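Two arms, one clock
How a small software team at Redero rebuilt its control stack around the problem of knowing when to let go

The bench at Redero's Biltcombe office is covered in black cloth, and the first thing Ermelinda Salgado explains about it concerns shadows. Cloth with creases in it produces depth readings that wander by several millimetres, and a planner that trusts them will stop short of the table or press into it. Her perception code fits a plane to the whole surface, then treats anything below a set height as fabric until a second view disagrees.

Salgado leads the perception side of Barros, the company's control stack for two-armed manipulation. Freya Holroyd writes the planner. Between them they have spent most of the past year on a task that sounds trivial: moving rolls of tape between a dish rack and a shallow cardboard tray. The difficulty is in the software that has to decide what a roll of tape is, where its edges are, and which arm should deal with it.

A roll is a poor object for most grasp estimators. It has a hole in the middle, and a rack underneath puts bars inside that hole. Early versions of Barros regularly split one roll into several thin crescents, each with its own grasp proposal. The current version fits two concentric circles to the top face and rejects any candidate that does not share a centre. It is a narrow rule, and Salgado is quite open that it will be useless for mugs. 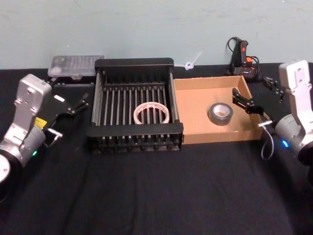
The scheduler

Barros runs three loops. The innermost sends joint commands at 200 hertz and knows nothing about objects. Above it a trajectory follower takes short segments from the planner and blends them. Perception sits outside both and publishes at 5 hertz, which means that by the time a pose estimate reaches the planner, it may describe a position the gripper has already disturbed.

The first design tried to hide this delay. Each pose was extrapolated forward to the present using the last known motion, and the planner was handed a single, confident answer. Holroyd removed that code in October. Objects on a table mostly do not move until something touches them, and at that moment the extrapolation was at its worst.

Every message in the stack now carries two times: when the sensor data was captured and when the estimate was finished. The planner keeps a short history of arm positions and asks what the gripper was doing at capture time. If it was clear of the object, the pose is used as it stands. If it was close, the pose is marked as suspect and the approach slows until a fresh one arrives.

'We stopped asking perception to be fast,' Holroyd says. 'We ask it to be accurate about how late it is.'

Two views, one table

The second change was to the world model. Barros takes a high view, which sees both arms and the full row of containers, and a lower one that looks across the rack. The two disagree often. From low down, the front bars of the rack cross the white roll, and a detector that wants a closed outline will miss it. From high up the outline is good, but height is harder to judge.

Merging the two into one estimate gave poor results. An average of a good pose and a bad pose is a slightly bad pose, with nothing to show that anything went wrong. The world model now holds both as separate hypotheses, each with its source, and the planner must say which one it is acting on. The choice is written to the log.

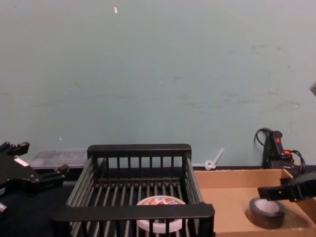 The low view: the white roll behind the front bars of the rack, with the right gripper over the tray.

The logging tool is called Estik, and it has had nearly as much attention as the planner. It stores commands, estimates and images against one clock and will replay any stretch of a run into a live copy of the planner. When Holroyd changes a cost term she does not go to the bench first. She replays the stored runs, of which there are 2413, and looks at where the new planner would have chosen differently. Most changes are thrown out at this stage, usually by lunchtime.

Replay has limits. Once the new planner picks another path, the stored images no longer show what it would have seen, and Estik halts the comparison at that point. Earlier builds carried on past it and produced very encouraging graphs.

Sharing the space

With two arms on one table the planner also has to settle who may go where. Barros divides the workspace into volumes that an arm must reserve before entering. The boundaries follow the containers, so an arm with business in the tray holds the tray and the air above it, and the other arm plans as if that region were solid.
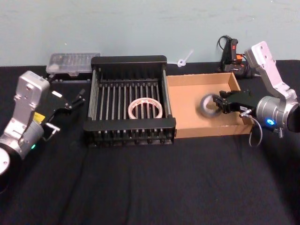
Reservations are released late by design. An arm that has opened its fingers keeps its volume until it has backed off by a fixed distance, and that costs time on every cycle. Salgado would like the distance to depend on the object. Holroyd would like to see the replay results before she agrees, and the patch has been in review since Tuesday.

Grasp confirmation is the other open item. The stack infers a hold from finger width and motor current, and tape is awkward on both counts. A roll gripped across its rim and a roll gripped by its outer layers give similar widths. The team is testing a check that tilts the wrist slightly after closing and compares the expected change in load with the measured one. It works well on heavier rolls. On lighter ones the signal is lost in joint friction, and the planner falls back on waiting for another image.

Redero has said it wants Barros running outside its own building by 2030. The next milestone in the repository is more modest: it asks for the circle-fitting rule to be moved out of the core perception module and into a plug-in, so that somebody can write one for mugs.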